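Notebook, finishing bench
October 2026
Entry by Hawi Adugna, checked by Obsa Seyoum

Hardwax oil on maple, second round. Carrying on from the June sheets, which left two things open: whether the first coat should be thinned, and how fine to sand before it goes on. The June boards were cut from mixed stock and the results could not be compared between boards, so they are kept only as a record of colour.

Stock this time is all from one plank, supplied by Horkness, planed and cut into test pieces. Offcuts are on the shelf with the plank end marked in pencil. Please leave the pencil mark on.

Oils under test are Skuklow (the usual one) and Langlois (sample tin, opened for this round). Both stirred from the bottom of the tin, not shaken. Skuklow had a thick layer of settled matting agent which took a while to work back in. If the tin has been standing, assume the first pour will be too glossy unless it has been stirred properly. I suspect this explains the odd sheen on one of the June boards, but the sheet does not say who stirred it.

Preparation: each piece sanded with the grain, dust taken off with the vacuum and then a dry cloth. Half of each set was wiped with a damp cloth to raise the grain, left to dry, then sanded lightly by hand with the last grit used. The other half went straight to oil.

First coat put on with a white pad, left 20 minutes, then wiped back with cotton rag until the rag stopped dragging. Rags laid flat outside to dry, then into the lidded metal bin. They must not go into the general waste screwed up.

Thinned first coat: sinks in faster and wipes back more easily. Colour is slightly paler than the full-strength coat with both oils. End grain still drinks more than the face, and one pass does not even it out.

Full-strength first coat: more yellow, more work to wipe back. Where I was slow with the rag there are tacky ridges along the edges of the piece. These had to be cut back with a grey pad before the second coat.

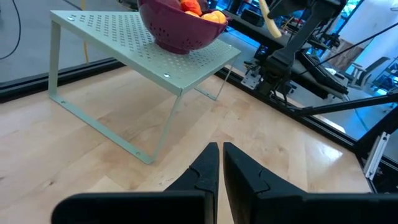 Does maple need its grain raised before a hardwax oil goes on?
It depends on what the surface will meet. For a top that gets wiped with a damp cloth, raising and cutting back first is worth the extra drying time, as the fibres will otherwise lift the first time it is cleaned. For a shelf or a drawer front we could find no difference by hand.

Second coat, both oils, full strength, same method. Wiped back harder than the first. Left overnight with the extractor off and the side door open a little.

Notes by oil:

Skuklow – even, low sheen, slight smell in the morning. Raised pieces smooth. Unraised pieces a little rough across the grain after the damp cloth test.

Langlois – more sheen than expected from the label. Wipes back well. One piece shows a dull patch near the end, which I put down to my sanding. Obsa thinks it is a wax-poor spot from the top of the tin. Not settled.

Water test: wet pad under a glass, left 3 hours. Light ring on the pieces with one coat, gone after drying on Skuklow, still faint on Langlois. No ring seen on the pieces with two coats. Coffee was not tried, although it is what people will spill.

Sanding: going to the finer grit made the surface look better before oil and slightly patchy after. My reading is that the wood closes up and takes the oil unevenly. Obsa repeated one piece and got the same result. We will stop at the coarser of the two for tops and leave the finer grit for small parts.

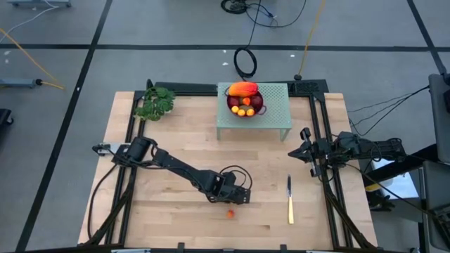 Pale wooden tabletop with visible plank seams, seen from above.

Costs not worked out. The Brustska order form still lists the old tin size for Skuklow, so check before ordering.

To do:
Repeat the dull patch on a fresh piece with the Langlois tin stirred for longer.
Water test again with vinegar and with coffee.
Ask Horkness whether the next plank can come from the same log.
Find out whether the thinner from the June tests is still in date.
New white pads. The last pack is down to 2.

Obsa's note: agree with the above except the end grain. I would give it a second thin pass as soon as the first has sunk in, and have done this on one spare piece. It is on the rack, label side down.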